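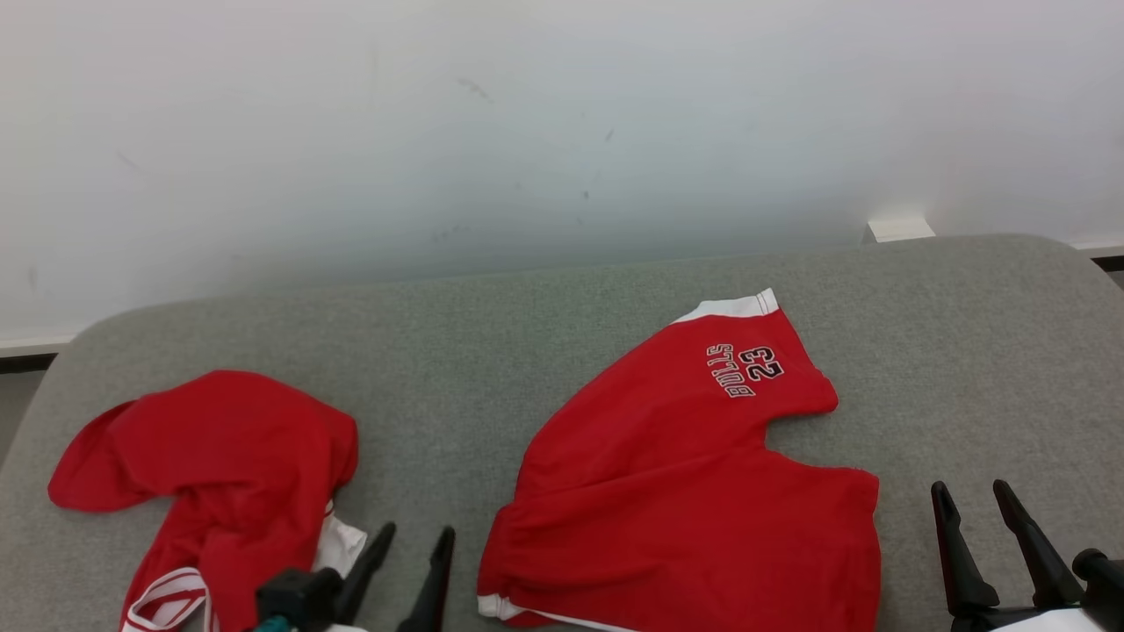
Prüfliste Faltplatz und Trikotraum, Vereinswäscherei Bellesier, Durchgang Mai. Endlich wieder eine Runde, die richtig Spaß gemacht hat! Der gepolsterte Platz an der weißen Wand ist mein heimlicher Favorit: hellgraue, filzartige Oberfläche, abgerundete Ecken, an denen man beim schnellen Drehen nicht hängen bleibt. Die beiden roten Teile liegen mit Abstand zueinander, und genau so möchte ich es beim Sortieren haben - das Trikot mit der 23 schon halbwegs ausgebreitet, das andere Teil mit dem weiß-roten Streifenbesatz noch als Knäuel. Beide bitte erst nach Punkt 5 zusammenlegen.

Bewertung: o. k. / Mangel gering / Mangel / nicht geprüft

1. Auflage und Polster
Bezug ohne Risse und offene Nähte: o. k.
Ecken und Kanten ohne harte Stellen: o. k.
Standfestigkeit bei Druck auf die vordere Kante: o. k.
Kommentar: Mit beiden Händen kräftig gedrückt, nichts kippelt. Ein Riesenunterschied zum alten Klapptisch! Flusen bitte vor jeder hellen Ladung abrollen, der Filz hält sie ziemlich fest.

2. Arbeitshöhe und Bewegungsfläche
Höhe der Auflage 82 cm: o. k.
Durchgang zur Tür frei: o. k.
Kommentar: Für die Größeren unter uns ist das auf Dauer etwas niedrig. Wer länger als eine Stunde faltet, wechselt bitte zwischendurch ans Regal Bandska.

3. Wand und Sockelleiste
Putz fest, keine feuchten Stellen: o. k.
Verschmutzung: Mangel gering
Sockelleiste fest: o. k.
Weiße Halterung an der Wand, Sitz und Kanten: o. k.
Kommentar: Ein grauer Wischer und ein kleiner dunkler Punkt, beides harmlos. Feuchtes Tuch genügt, kein Scheuermittel. Die Halterung sitzt knapp hinter der Polsterkante, deshalb beim Verrücken vorher ein Stück nach vorn ziehen.

4. Elektrik
Steckdosenleiste höchstens 3.000 Watt, Aufkleber lesbar: o. k.
Dampfstation Ventura, 2.000 Watt, Kabel ohne Knick: o. k.
Abstellplatz der Dampfstation weg vom Polster: Mangel
Kommentar: Das heiße Gerät darf nie auf den Filz, auch nicht kurz. Die Abstellplatte ist bestellt, bis dahin bleibt die Station auf dem Fliesenstück neben dem Becken. Und bitte nichts zweites an dieselbe Leiste, solange sie läuft.

5. Textilien vor dem Falten
Taschen und Bündchen abgetastet (Nadeln, Klammern, Münzen): o. k.
Aufnäher und Nummern auf lose Ränder geprüft: o. k.
Teile auf links gedreht, wo etwas aufgebracht ist: nicht geprüft
Kommentar: Bei Trikots mit Schrift wie "BOLLS" fahre ich einmal mit dem Daumen um jeden Buchstaben, das dauert Sekunden und rettet so manches Teil. Nie direkt über die Ziffern bügeln! Rot und Weiß im selben Stück: kalt waschen und nicht nass im Korb liegen lassen.

6. Lager und Waschmittel
Regal Bandska an der Wand verschraubt: o. k.
Kanister Darkava verschlossen, Etikett vorhanden: o. k.
Bestand laut Liste 141 Trikots: o. k.
Kommentar: Der Bestand stimmt auf das Stück genau, großartig! Die Kanister gehören nach unten - bitte so lassen.

Offen bis zur nächsten Runde: Abstellplatte montieren, Wand abwischen, zweite Flusenrolle kaufen. Liste hängt ab 18 Uhr am Brett neben der Tür, Ergänzungen gern mit Bleistift.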